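# About the Bretent Bench

We try out robot hands. Grippers mostly, plus the arms that carry them, the cameras that ride on them and the controllers that tell everything where to go. Then we write up what we found, in plain words, and put it where anyone can read it.

Bretent started as a shared shelf. A few of us in Olham kept buying the same parts and learning the same lessons separately, so we pooled the parts, then the notes, then the rent. The shelf became a bench, and the bench got walls. We still call the whole outfit "the bench," even though it now takes up most of a floor above a bike shop.

## What we care about

Small, light things that don't hold their shape! Plenty of people test grippers on blocks and bottles, and we've read those reports and learned a lot from them. But our own curiosity has always run toward cloth, foam, netting and straps. A finger that is wonderful on a wooden cube can be hopeless on a sock, and we love finding out why.

Most of our comparisons use two arms, mounted side by side on one rail and reaching in over a white tabletop. Two arms let us ask questions that one arm can't. Can one hold while the other pulls? Who lets go first? How close can two sets of fingers get before the wrists are in each other's way? (Closer than we guessed when we drew the layout on a napkin, and we've moved the mounts twice anyway.) 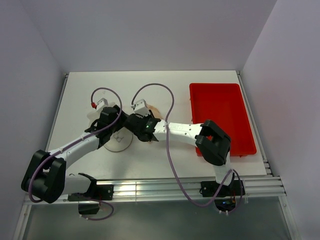 *Both arms working close together in the middle of the table, red tray to the right.*

## How a comparison runs

Every gripper gets the same list of objects and the same number of tries at each one. The current list has 32 objects on it. A full round for one pair of fingers comes to 336 tries once the two-arm tasks are added, and we do the whole thing again if anybody changes a setting halfway through. That rule is unpopular at four in the afternoon and we keep it.

We score three things:

- Did the fingers close on the object?
- Did they keep hold of it through the move?
- Did the object come down where it was meant to?

Anything else goes in the notes column, and the notes column is where the good stuff lives. "Slid out sideways." "Caught the strap instead." "Fine until the turn." When we write a report we start from the notes and go back to the scores afterward.

Fingertips are what we change most often. Shape matters a great deal, and so does the surface. Our favorite set at the moment is the Chien, a black pair with pointed tips and angled inner faces. They can get under an edge that a flat pad would just push along the table. They also pick up scuffs and nicks quickly, so we keep a spare pair in the drawer and log which pair was on for each round.

## Cameras

We're big believers in looking from the wrist. A fixed camera tells you what the arms did, and a wrist camera tells you what the fingers were up against. Those are two different stories and we want both of them in every report.

Wrist views have their troubles. Things blur when they move. Glossy light on a white table can wash out the very edge you need to see. Pale objects on a pale surface are hard, and we put plenty of them on the list on purpose, since pale objects on pale surfaces are what people's laundry rooms and packing tables are full of.

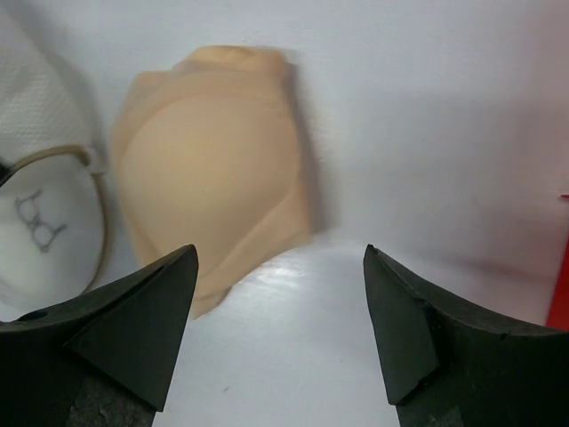
*Wrist view: a beige foam cup just past the fingertips, with a face mask to its left.*

We compare cameras the same way we compare fingers, by swapping one thing and leaving the rest alone. Same lights, same objects, same arm. Last March we spent the whole month on mounting angle and nothing else, and it was one of the most useful months we've had. A few degrees of tilt decided whether the fingertips showed at the bottom of the picture at all.

## Controllers

This is the part visitors ask least about and the part we argue over most. The Gumus controller is our everyday one. It's quick to set up, it lets us cap the closing force by hand, and its log files open in a plain text editor, which has saved us more evenings than we can count. We keep a second, older controller wired up next to it so that we always have something to compare against.

For thin fabric, how the fingers close matters as much as how hard. Close too fast and the air pushes the cloth away. Close too slowly and a light bag has time to sag out of reach. We tune this for each set of fingers before the scored tries begin, and we publish the settings along with the results so you can argue with them.

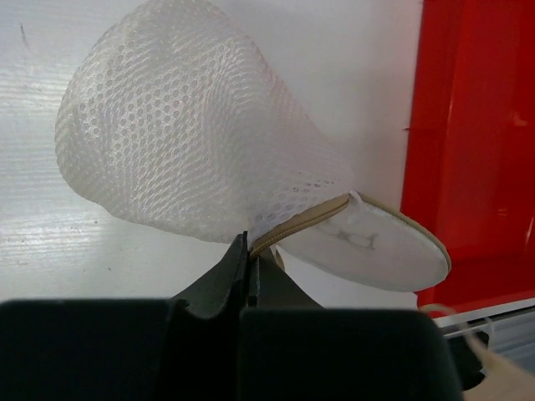 Mesh is a whole subject of its own for us. It folds up small, it springs back, and a fingertip can snag in the holes and make a poor grasp look like a great one. We mark snags separately in the log for that reason. If you only read one of our reports, make it the one on netting and zippers, which has 17 pages and far too many footnotes.

## What we've learned so far

Our log holds 1196 scored two-arm tries with fabric. Some things in it surprised us. Softer closing settings beat firmer ones more often than we expected. Passing cloth from one arm to the other is harder than picking it up in the first place. And cable routing, the least glamorous job on the bench, changes the results: a loop that pulls on the wrist shows up in the scores before anyone spots it by eye.

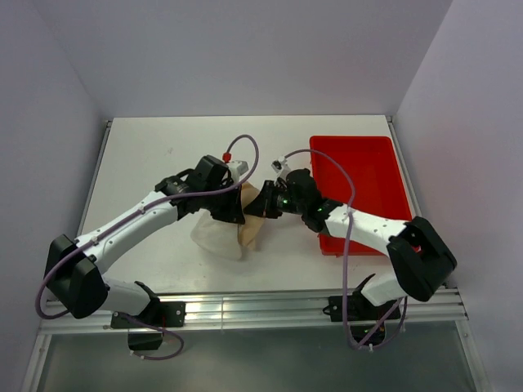
We also publish the rounds that went badly. A gripper that scores low on our list may be exactly right for someone else's, and a report that only shows the good tries isn't much help to a person choosing parts with their own money.

## Come and see it

The bench is open to visitors in the afternoon, and schools are very welcome. Bring an object! If it's soft, awkward and smaller than a shoebox, we'll gladly try it, and if it beats every finger we own it has a fair chance of going on the list.

Makers who'd like a part tested can send it to us in Olham with whatever notes they have. We don't charge for testing and we don't show results to makers before everyone else. Parts go back when the round is finished, usually with a few more scratches than they came with.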